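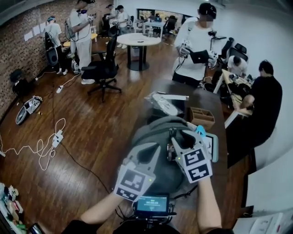 Milten Textile Laboratory
Workshop notebook, Room 403
November, morning and afternoon sessions
Subject: dimensional change and surface wear in cotton fleece, second round

Entry begun 8:40 a.m. Continues from the October pages, in which the first round was closed without a usable result. The reasons are given there in full and are not repeated, except that the fabric had been cut on the same day it came off the roll. All specimens in the present round were laid out flat in the conditioning room for two nights before marking.

Material

Brushed-back cotton fleece from the Trarkier mill, two lots, delivered on separate rolls. Lot A is from the spring knitting and Lot B from the late summer knitting. The mill reports the same yarn and the same machine for both, with a change in the finishing line between them. The control is the older Barel fleece kept in the cabinet, which has been washed in this laboratory many times and behaves predictably.

Specimens cut: 13 in total. Five from Lot A, five from Lot B, three from the Barel control. Each is a square, cut with the edges parallel to the wales, and overlocked on all four sides with polyester thread. No specimen was taken within a hand's width of the selvage. Specimen A2 was cut slightly out of square and was cut again from the remaining piece; the first A2 went into the scrap bin and should not be confused with the one in the results.

Marks were placed 350 mm apart, three pairs in the length direction and three pairs in the width direction. The fabric pen used in October faded after the second wash, and two readings were lost for that reason. In this round the marks were sewn with a single stitch of red thread, the tail knotted on the back. This takes much longer. Colleagues planning their own time should allow a full morning for marking alone.

Washing procedure

Machine: the Xiong front loader on the left. The right-hand machine remains out of use until the door seal is replaced, and the tag on it is to be left in place.

Program: cotton normal, 40 °C, with the standard powder at the standard dose. Ballast of polyester knit squares was added to bring each load to the same weight. All specimens went in together in each cycle. It was considered whether to separate the lots, and the decision was to keep them together so that any irregularity in the machine would fall on all of them alike.

The temperature at the drum was checked with the probe during the first cycle only. It held within one degree of the setting once the heating stage was finished.

Drying: flat on the mesh racks, not tumbled. The mill's care label permits tumble drying at low heat, and a second series with tumble drying is planned, but mixing the two methods within a series was one of the faults of the October work.

Conditioning: overnight on the racks in the conditioning room, door closed. The chart recorder showed one short rise in humidity in the early evening, which corresponds to the cleaning of the corridor floor. It had returned to normal well before midnight and the readings were taken the following morning. No correction has been applied.

Readings after first wash

Figures are the mean of all specimens in the group. A minus sign means the fabric became smaller.

Lot A, length: -3.1 percent
Lot A, width: -1.4 percent
Lot B, length: -5.2 percent
Lot B, width: -1.6 percent
Barel control, length: -0.4 percent
Barel control, width: -0.2 percent

Readings after third wash

Lot A, length: -3.9 percent
Lot A, width: -1.8 percent
Lot B, length: -6.7 percent
Lot B, width: -1.9 percent
Barel control, length: -0.5 percent
Barel control, width: -0.2 percent

The control moved very little, as expected. The difference between the two Trarkier lots in the length direction is larger than the spread within either lot. Within Lot B the five specimens read from -6.3 to -7.1 percent after the third wash. Within Lot A they read from -3.6 to -4.2 percent. There is no overlap.

In the width direction the two lots cannot be told apart, and no statement should be made about them to the mill on that point.

Remarks on measuring

The fleece is thick and soft and will not lie flat of its own accord after washing. Smoothing it by hand stretches it. In a short trial on specimen A5, one colleague smoothed the piece firmly and another laid it down and left it alone, and the two readings differed by 4 mm over the marked distance. That is more than one percent, and it is as large as some of the effects under study. The following practice was then adopted for all readings, and A5 was measured again with the rest:

Lift the specimen by two corners and lower it onto the glass. Do not draw the hand across it. Place the clear acrylic sheet on top and wait one minute. Read through the sheet, with the eye directly over the stitch. Read to the nearest millimeter. The second reader does not look at the first reader's sheet until both are finished.

Agreement between readers was good under this practice. The largest disagreement was 1 mm, on B3, and the mean was entered.

The steel rule with the worn end is to be withdrawn. It was found in the drawer again this morning although it had been set aside in October. It has now been marked with yellow tape and may be used for cutting only.

Surface wear

Assessed after the third wash in the viewing cabinet, against the laboratory's own photographic scale, on which 5 is no change and 1 is severe. Two assessors, working separately.

Lot A, face: 4, both assessors
Lot A, brushed back: 3, both assessors
Lot B, face: 4 and 3 to 4
Lot B, brushed back: 3 and 2 to 3
Barel control, face: 4, both assessors

The brushed back of Lot B sheds noticeably. Loose fiber was collected from the filter after each cycle and dried on paper. As all lots were washed together, the quantity cannot be assigned to one lot or another, and the weights have been noted on Sheet 3 for general interest only. If shedding is to be studied, the lots must be washed apart, each in its own bag, and the filter cleaned between runs.

Pills on the face side are small and sit mainly along the overlocked edges, where the specimens rub against the stitching of their neighbors. The outer band of each specimen was therefore disregarded in the assessment. This should be written into the procedure, where at present it is only custom.

Skew

Two specimens of Lot B, B1 and B4, show a visible lean. The marked square has become a slight parallelogram. The lean is in the same direction in both. Lot A shows none that can be seen without instruments. Diagonals were measured on all specimens after the third wash and are entered on the reverse of Sheet 3. They have not yet been worked out.

It was suggested during the afternoon session that the skew and the extra length shrinkage in Lot B have one cause, namely that the fabric was pulled forward under more tension in the new finishing line and dried in that state. This is reasonable. The present work does not prove it, and a wet relaxation test on unwashed fabric from both lots would be more direct. Sufficient unwashed material remains from Lot B. For Lot A there is enough for two specimens at most, and a further piece should be requested with the next correspondence.

Points for the letter to Trarkier

The letter will give the length figures for both lots after one and three washes, with the range. It will state the washing and drying method. It will ask for the overfeed setting and the drying temperature used for each lot, and whether the fabric was compacted. It will not mention skew until the diagonals have been calculated. The customer limit for this article is 5 percent in either direction. Lot B is outside it after a single wash and Lot A remains inside it after three.

A draft is in the tray for comment. Please write comments in pencil.

Housekeeping

The roll of Lot B is to be stored lying down. Standing on end, it had settled, and the outer turns were visibly slack when the specimens were cut.

Red thread is low. One spool remains, enough for the tumble-dried series but not for the one after it.

The balance was leveled before use and the check weight read correctly. The entry in the balance log is in a different pen for the last two lines, the first having run out.

Specimens are in the flat drawer, interleaved with tissue, in number order. They are not to be folded. The fourth and fifth washes will follow when the conditioning room is free, the racks being reserved at present for the towel work.

Still open

Diagonals and skew calculation, all specimens.
Door seal for the right-hand machine; the part has been ordered and no delivery date given.
Whether the tumble-dried series should use fresh specimens from Lot B only, or wait for the additional Lot A fabric.
Replacement of the photographic scale, which has a crease across grade 2.

Entry closed 4:50 p.m. Both readers have initialed Sheet 3.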